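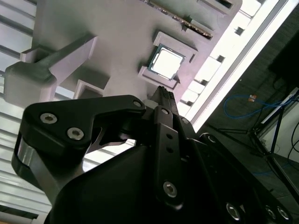 Einsetzen, verriegeln, wieder von vorn

Wer einen Rechner selbst zusammenbaut, setzt den Prozessor vielleicht alle paar Jahre einmal ein. In der Werkstatt von Pukel in Zandville gehört der Handgriff zum Alltag. Dort entstehen Übungsbretter, an denen der Einbau von Computerteilen gelernt wird: hellgraue Platten mit einem erhöhten Rahmen für den Prozessor, einem langen Steckplatz mit Kontakten und einem Hebel am Block daneben.

Entworfen hat die Bretter Silvana Vieira. Sie hat früher Rechner repariert und kennt die Stelle, an der es schiefgeht. »Die meisten drücken«, sagt sie. »Ein Prozessor wird aber abgelegt. Wenn er richtig herum liegt, braucht er keine Kraft.« Verbogene Kontakte waren in ihrer alten Werkstatt der häufigste Grund, warum eine Hauptplatine ersetzt werden musste.

Der Rahmen auf dem Brett ist höher als die Fassung in einem echten Rechner. Die Wände führen das Bauteil, lassen an den Seiten aber genug Platz zum Greifen. Vieira hat an diesem Maß lange gearbeitet. Die erste Fassung war zu eng, der Prozessor verkantete bei fast jedem Versuch. Bei der zweiten lag er so locker, dass er beim Kippen herausrutschte. Das jetzige Modell heißt Brallumo und wird seit Februar gebaut.

Geprüft wird in der Werkstatt selbst. Gervásio Vasconcelos lässt jedes neue Muster rund 2.000 Einsetzvorgänge durchlaufen, bevor es freigegeben wird. Nach jeweils 300 Durchgängen sieht er sich die Kanten des Rahmens unter der Lupe an. Die Ecken nutzen sich zuerst ab, vor allem die, an der das Bauteil zuerst aufsetzt.

Afroza Bandara unterrichtet in Bloxham und verwendet die Bretter im ersten Lehrjahr. Ihre Klassen beginnen mit dem Prozessor, dann folgt der lange Steckplatz. Der sei schwieriger, als er aussehe: Ein Modul, das auf einer Seite schon sitzt, kann auf der anderen noch einen Millimeter hochstehen. Bandara lässt deshalb mit dem Fingernagel nachfühlen.

Ein Brett kostet 79 Euro, Ersatzrahmen gibt es einzeln. Die Prozessoren bringen die Schulen selbst mit, meist aus ausgemusterten Geräten.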